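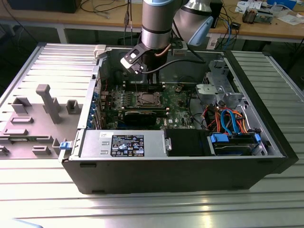 # Let me fix my own stuff

Jun 26, 2001

My toaster died in April and I took it to pieces on the kitchen counter, the way my dad used to. Or I tried to. The bottom was held on with 2 screws that didn't fit any driver I own, and I own a lot of drivers. I drove over to Griser, the hardware place by the post office, and the kid at the counter told me I'd be better off buying a new toaster. A new toaster!

I get it, sort of. A repair shop wants more for an hour of work than the toaster cost me. But I liked that toaster. It did bagels right, and the Ziner I have now burns one side and leaves the other side blond.

Computers have held out better than most things. Pop the side off a desktop and there's the board, there are the memory slots, and a person with steady hands and an evening to spare can get somewhere. I put more memory in mine last winter with the phone wedged under my chin, while my friend Huguette Pichon talked me through it from her kitchen. She learned on sewing machines. Her old Lacroix came with a booklet that showed every last part, with a number next to each one so you could order it by mail — and people did.

What do I get with my vacuum? A card with a phone number on it. I called and sat on hold long enough to fold a load of towels, and then a very nice man told me the belt only comes with the whole roller head.

So here's my gripe, if anyone at these companies is reading. Print the parts list. Use plain screws. Sell me the belt! I'd pay ten bucks more for a vacuum that came with that, and I bet plenty of my neighbors would too.

Huguette says I should write to Nosico about the roller head. I did, two pages, and I put the old belt in the envelope.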